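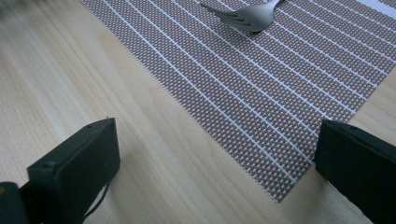 Striped placemat on the wooden table

Household Money > Saving and budgeting > How many savings pots is too many?

tuppence_coloured
Original poster
I opened the Flaline app on Monday to move some money for the car insurance and discovered that I have 61 savings pots. I made all of them. I remember making perhaps a third.

There's one for the boiler, one for the boiler service, and one called "boiler (real)". There's one for birthdays, and one for a birthday that has already been. Several hold less than a pound. The lot comes to £2976, so I am either a very organised person or a fairly poor one in a lot of small envelopes.

My other half says to tip everything into one Vovelberg easy access account and be done with it. I worry that if it's all in one heap I'll look at it, feel rich and buy a sofa. How do other people do this?

marrowfat
One heap. I've got a note on my phone saying what the heap is for. When the note and the heap disagree I shout at the note.

Your other half is right, sorry.

Gasmeter Gladys
Disagree with marrowfat, as is traditional. Pots work, you've just got too many. I have 4: house, car, Christmas, and things going wrong. A dentist's bill is a thing going wrong. So is a wedding invitation.

Work out what each one costs over a year, divide by the number of paydays and set it going the morning after you're paid. Then leave it alone.

lidless
Quoting Gasmeter Gladys: "So is a wedding invitation."
Stealing this.

tuppence_coloured
Original poster
Sat down with it last night and got the list down a fair way. Two of the boilers have been merged. I can't bring myself to close "boiler (real)" until I know what I meant. 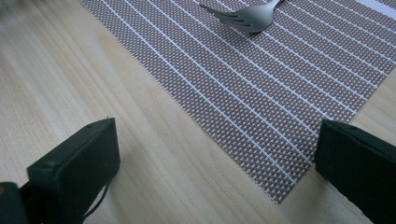

Woven placemat, laid at an angle

marrowfat
What rate is Flaline paying on these pots? I ask as someone who already suspects the answer.

tuppence_coloured
Original poster
Nothing on most of them. There's an "interest pot" but you're only allowed one, and I seem to have used it for window cleaning.

marrowfat
There you are then. All that filing and the only thing growing is the window cleaner.

penny_farthing_off
Can I stick up for doing both? Mine sits in one Vovelberg account earning a bit, and I keep the split on a spreadsheet. Pots on paper, heap in real life. It takes me ten minutes on payday, or half an hour if I try to make the columns pretty.

Check how many withdrawals you get before they cut the rate. I was on an older account that allowed 2 a year and I used both on the same washing machine.

Gasmeter Gladys
Spreadsheets are fine for people who open them. I had one. It's still on the old laptop, predicting a very good 2019.

lidless
Does anyone use Nernik? It rounds up your card spending and sweeps the change into savings. I like it because I never see the money go. My only complaint is that I never see the money go.

penny_farthing_off
Used it for a bit. Turned it off when it rounded me into my overdraft over a takeaway from Jiang. Check whether you can set a floor — I couldn't find one then, they may have added it.

lidless
Just looked. There's a floor. Mine was set to nought.

tuppence_coloured
Original poster
Right, decision. Gladys's list, penny's account, and a fifth line for the sofa so it's at least out in the open.

marrowfat
Knew it was about the sofa.

Gasmeter Gladys
Corner or straight?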